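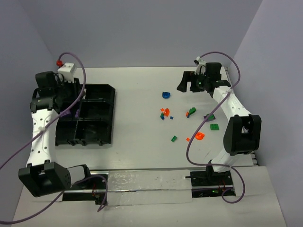 Progress report: new website for Sturberg

Status on 17 April 2025

The design of the 16 page templates is finished and Sturberg has approved them. Amrani delivered the final logo files, but the color values for print are still missing -- we asked for them twice.

Of the 60 old articles, 24 are moved to the new system. The rest waits for the editing of the texts, which goes slower than we planned.

Wikus tests the contact form and the search on mobile phones. The menu did not close on small screens, and this is corrected now.

Budget: we request to move 2000 euros from photography to translation. The total stays the same.

Next step: launch in September.

Pleveo, web team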